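Inicio | Archivo | Cacharros | Casa | Contacto

Otra vez me dicen que el robot ya está aquí

14/7/22

Cada enero prometo no escribir más sobre robots domésticos y cada verano incumplo. La culpa es de un vídeo que me han mandado tres personas distintas, el de la máquina de Quinlan que dobla camisetas. Las dobla, sí. De una en una, sobre una mesa despejada, y con el vídeo acelerado (en la esquina lo pone, en pequeñito). Yo en mi casa tengo un montón de ropa con calcetines vueltos del revés y una sábana bajera, y todavía estoy esperando a ver qué hace alguien con la sábana bajera.

Mi experiencia propia se reduce a la aspiradora, una Tarwood que compré hace 4 años. Aspira bien el pasillo. Para que aspire el salón tengo que subir las sillas, recoger los cables, quitar la alfombra de flecos y cerrar la puerta del baño. Cuando termino, pasar la escoba me llevaría menos tiempo que todo eso. Y el cajoncito lo vacío yo.

En los comentarios de la otra entrada me decían que miro donde no debo, que las casas son un desorden y que lo serio está en los talleres. De acuerdo, miremos los talleres. En Parkerden, donde trabajé una temporada desmontando ordenadores de oficina para aprovechar piezas, un compañero con práctica abría una torre, sacaba memoria, disco y tarjeta y pasaba a la siguiente en 10 minutos, hablando de fútbol. Parece un trabajo tonto. Luego te encuentras la pestaña del módulo que no cede, el cable SATA que se engancha en la jaula del disco o el modelo que lleva la fuente al otro lado, y todo eso se resuelve con los dedos, casi sin mirar.

Que me enseñen un brazo haciendo eso con 18 torres seguidas, de marcas distintas, sucias, sin que nadie se las coloque en su sitio. Lodton anuncia una célula de desmontaje para pequeños talleres y en el folleto solo sale un modelo de ordenador. Les escribí preguntando qué pasa con los demás y me contestaron con el mismo folleto. Por 3.000 euros al mes de alquiler, yo esperaba al menos otro folleto.

No digo que no vaya a llegar. Digo que entre poner una pinza encima de una placa base y quitarme a mí de la silla hay mucho trecho, y que ese trecho nunca sale en los titulares.
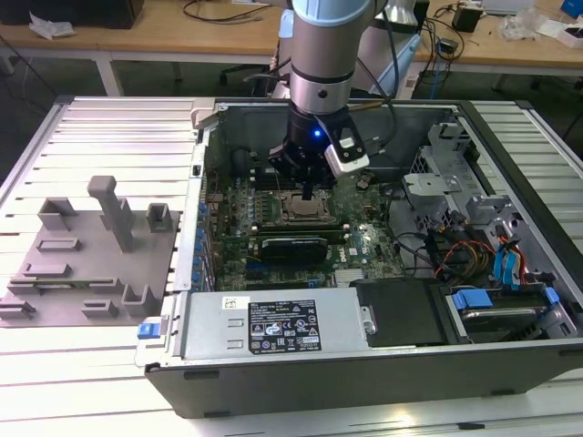
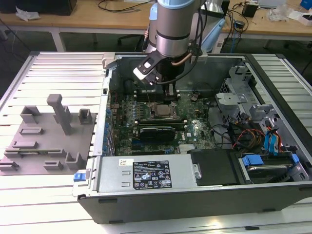
Torre tumbada, tapa fuera y la pinza sobre la placa.

7 comentarios | Compartido 12 veces

Entradas recientes
La lavadora que me manda avisos al móvil
Cortacéspedes autónomos: dos veranos después
Por qué sigo fregando a mano
Cómo guardo los tornillos (y cómo los pierdo)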